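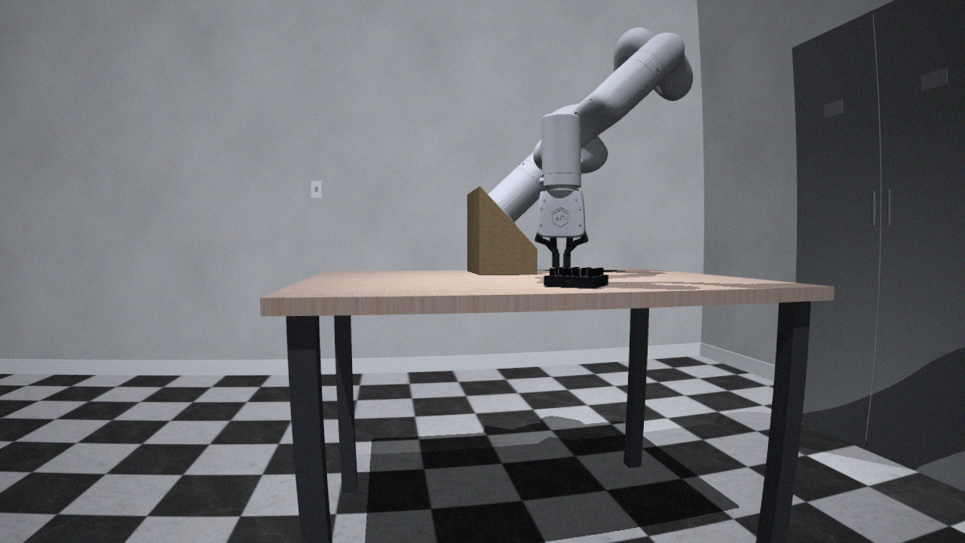 A simulated arm, a simulated table, and a small black tray-like thing. The checkered floor is nicer than mine.

My mother-in-law asked me in November when the robots were going to start doing the dishes. She asked it the way you'd ask a contractor about the deck. I work in software, so in our family I answer for all machines, including the printer.

I told her I'd look into it, and then I did, which is more than I've done for the printer.

My guide through most of this was Sivaprasad Poduval. We used to share a desk at Grallgate, back when it sold scheduling software to bakeries, and he now spends his days teaching arms to move things from one spot to another inside a computer. He has a project he calls Bidberg. The name means nothing. He wanted something that wouldn't turn up any search results except his own.

Bidberg's whole ambition is clearing a table. You'd think that would be a morning's work. The arm gets over the object, the fingers go down, the fingers close, up it comes. I have raised two children to do this and one of them does it.

The trouble starts with the word "object." A mug is one problem, and a wet mug is another one. A flat thing lying on a flat surface is a bad problem, because two fingers coming straight down want something to pinch, and a dinner plate offers them very little. You and I slide the plate to the edge of the table and get a thumb under it without being aware that we've solved anything. Sivaprasad spent most of a summer on that thumb.

So he practices in simulation, where plates are free. His last big batch was 1,553 attempts, and 1,145 of them counted as successes. I was impressed until I pictured the other 408 in my kitchen. He pointed out that a "failure" can be as mild as putting a bowl down a little crooked. I pointed out that it can also be the other kind, and he agreed that it could.

Then there's the gap between the pretend room and a real one. The pretend room has a table, a cabinet and a light switch, and no mail. My table has mail. It has a school form that needs signing, half a banana, and a candle stuck to a saucer by its own wax. I asked what the arm would do about the banana. He said they hadn't got to soft things yet - he said it in the voice of a man who has a list.

Shop floors are further along, and for a dull reason: somebody there has already cleaned up. My cousin works at Flemeo, where they make drawer fittings, and they've had an arm loading parts for a couple of years. It takes a bracket out of a tray and puts it in a press, the same bracket, from the same tray, which is bolted down. On a good shift it does 896 of them. When a bracket shows up facing the wrong way, the arm stops and a light comes on, and my cousin walks over and turns the bracket around. She considers this a fair split of the labor. I asked if she'd want one at home and she wanted to know who was going to bolt down the kids.

My own guess, worth what you paid for it, is that we'll get the chores in pieces. Folding towels before fitted sheets. Loading a dishwasher before scrubbing the lasagna pan. For a good while the machine will want the house arranged to suit it, and I'll be picking up before the robot comes, the way my parents picked up before the cleaning lady came. I already do this for the vacuum, which ate a shoelace last week and lay down under the couch to think about it.

I reported all of this to my mother-in-law over dinner. She listened to the end, handed me a dish towel, and asked about the printer.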